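Programs > Laketti Home Skills > Reports to Funder > Second Period

Laketti Home Skills Project
Progress report to the Solís Fund
Prepared by Natalia Galindo, Project Coordinator

1. Period covered

This report covers the work completed through the end of October. The project supports households in learning and keeping up basic clothing care: sorting, folding and storing garments in the bedroom, with the bed as the main work surface. Spending to date stands at $1,953 of the $3,000 approved for the period. The balance is committed to printed folding guides and storage boxes.

2. Folding sessions

Home sessions continued under the direction of Fernanda Barros. Pants were taught first. Participants lay each pair flat on the quilt with the legs together, smooth the fabric, and fold toward the waistband. Finished garments are stacked near the pillow so that the lower part of the bed stays available for the next item.

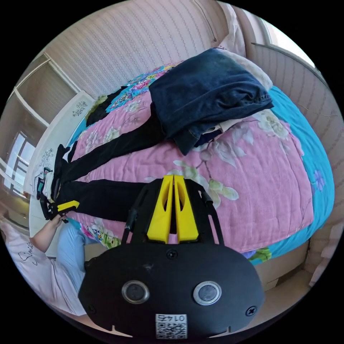
Should jeans and dress pants be folded in the same way?
Jeans may be folded in thirds and stacked. Dress pants should be folded once along the crease and placed on top of the pile, or hung if a hanger is available.

A total of 89 household visits were completed in the period. Attendance was steady except in the first week, when two visits were moved to Thursday at the request of the families.

3. Handling of dark garments

Sarahí Meléndez revised the written instructions for dark clothing after several households reported lint and missed stains.

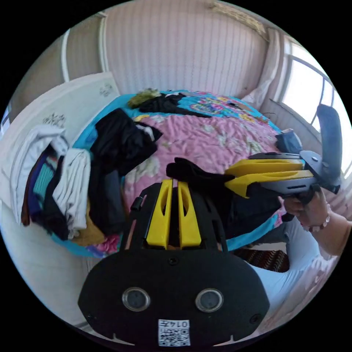

The revised instructions ask participants to check each dark item on both sides before folding it. Lifting the cloth clear of the bed allows the fabric to hang and makes creases easier to find. A pale cover is a suitable background for this work, and black cloth held over a pink quilt is easily told apart from the bedding. Households with dark bedding have been advised to spread a light sheet first.

4. Long and narrow items

Items of this type took more session time than planned. The recommended method is to extend the piece across the width of the bed, straighten it, and only then begin to fold.
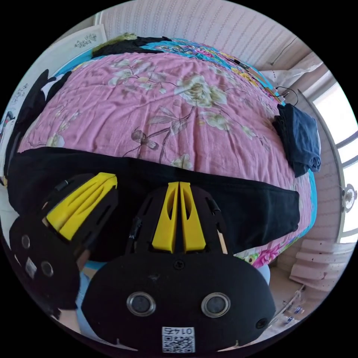 Figure 3. Black fabric item extended across the quilt.

Maricruz Escobedo has proposed a separate 10-minute exercise for these items, to be introduced in the next period.

5. Straps and accessories

Straps, belts and harnesses were added to the program at the suggestion of Isauro Montes. They are sorted after the clothing, and each is laid out at full length before it is put away.
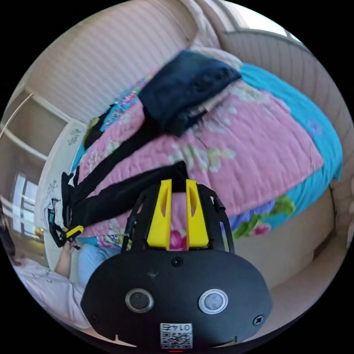

How should straps with buckles be stored?
Close the buckle, fold the webbing back and forth in even lengths, and secure it with a soft tie. Keep straps in their own box, apart from knitted garments.

6. Next steps

The storage boxes will be ordered from Tendico once the remaining funds are released. The folding guides are with the printer and will be given out at the first visits of the coming period. The project requests the Fund's approval to carry any unspent balance forward.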